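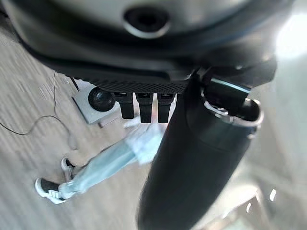
The Hokska hand, close to. Three fingers and the big digit.

Chang-ho Kong is late, then on the phone, then off it again and talking before he's sat down. "Ask me about laundry," he says. "Everyone wants to ask about dancing. I can't do dancing."

Laundry, then. Garov, his firm, has been hiring out its housework kit since March. Two arms, one hand, one gripper, the software (called Flukent, his choice, he still likes it) and a person on the phone when it goes wrong. The kit is called Hokska. You don't buy it. You pay £2000 a month and Garov comes and gets it back when you've had enough. Minimum stay 90 days.

Who pays that? Not families, he says straight off. Holiday lets, serviced flats, a couple of care homes that are thinking about it. The first proper customer was Ruiz-Ortega, who look after short-stay flats and were losing cleaners faster than they could find them.

"They didn't ask us for a cleaner," Kong says. "They said, can it pick up what people leave behind. Clothes on beds, towels on beds. That was the whole request. I said yes and then went home and worried."

He worried with reason. Cloth is horrible stuff for a robot. A cup is the same shape each time you look at it, a shirt isn't. Kong's colleague Seung-woo Cheon, who runs the set-ups in customers' flats and joins us halfway through with a sandwich, puts it more bluntly.

"A shirt has no handle," she says. "People think we're being funny. Where do you hold it? You hold it anywhere, fine, now where's the sleeve? Under. Now you've picked up the sheet as well."

The sheet comes up a lot. Picking up the bedding along with the clothes was the complaint from Ruiz-Ortega in the early weeks, and Cheon has the emails. White duvet, white shirt, bad light from the window, and off goes the duvet. Flukent now has a setting where it pinches, lifts a little, and looks again before it carries on. Slower. She thinks it's worth it. Kong isn't sure the customers do.

How slow, I ask. A bed with a normal amount of stuff on it plus the floor beside it, 40 minutes. A silence after that one.

"Yes, I know," says Kong. "You could do it in two. But you'd have to be there."

That's the pitch, more or less. It's there when you aren't. Whether it's a good pitch at two grand a month I'm still undecided, and I told him so. He nodded and wrote something down. Possibly his shopping.
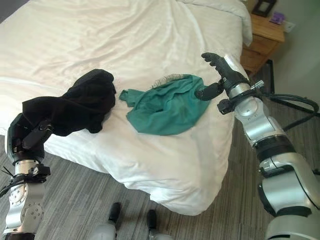
The odd thing about Hokska is that the two sides don't match. Most kits I've tried have the same end on both arms and you can swap them about. Garov went for a plain gripper on the left and the fingered hand on the right, and on a bed you can see how the jobs get shared out — the gripper buried in something black and crumpled, right at the edge, and the hand over in the middle with its fingers spread and one of them nearly on the teal-green cloth. Cheon calls the left one the fist and the right one the fusspot. The fist grabs. The fusspot is for edges, corners, the bit of hem you want to get hold of without scrunching the rest. Two hands would cost more, she says, and two grippers would "just be a tug of war".

Does the hand earn its keep? Kong goes quiet and Cheon answers for him. "On towels, no. You could do towels with a coat hanger. On clothes, yes. On anything thin, yes."

I asked about wear. The big digit does the most work, it's the one everything else presses against, and it is the part they replace first. It comes off at the socket. Cheon says a customer can do it with the tool in the box, then says please don't, ring us. The three smaller fingers go as a set. No charge for either while you're on hire, unless you've shut it in a door. Someone has shut it in a door.

Cables are the other thing. There are a fair few on the arms, strapped down with zip ties, and I said it looked a bit like my garden shed. Kong laughed, Cheon didn't. "Zip ties are quick," she said. "If I'm in a flat and a cable goes I want to cut a tie and be done. Covers look nice in the brochure and then you're there with eleven screws." A tidier version is on the way, but she wouldn't give me a month for it.

Then privacy, which I'd have put first if I was renting a flat with one of these in. Hokska has to look at your things to pick them up. Your pants, your bedside table. Ruiz-Ortega only run it between guests, with the flat empty of people, and Kong says what it sees stays on the machine unless the customer ticks the box to send it in. How many tick? He won't say. I asked twice. Care homes would be a diffrent matter and he admits they haven't got a good answer yet.

"If the person is in the room it's their room," he says. "The robot should wait outside. I don't know how you write that into a contract but that's what I want."

Things it won't do, since you'll ask. Fold anything (it piles). Socks, singly. Anything with a hanger still in it. Stairs. Change a duvet cover, though Cheon has seen it try and would pay to see it again. It'll put clothes in a basket if you show it which basket, and you need to show it again if the basket moves. Small items on bedside tables it leaves alone, on purpose, after a business with some earrings that Kong would rather I left there.

Set-up takes a morning. Cheon or one of her lot comes out, walks the rooms, teaches it the beds. You get a tablet with a big red stop on it and the same on the wall. Phone help runs till 9 at night, and she says most calls are people asking if it's meant to be making that noise. It is.

Would they have one at home? Kong says yes, at once, bit too fast. Cheon chews for a while.

"I've got a small flat," she says. "I'd have to choose between it and the bed."

Kong's phone goes again at this point and he's up and off down the corridor with it. I ask Cheon what she'd change if it were only up to her. The price, she says. And the name. She wanted to call it Fusspot.

Hokska is on hire from Garov, £2000 a month, 90 days minimum, set-up and spare fingers included. Delivery is extra and they wouldnt give me a flat rate, so ask before you sign.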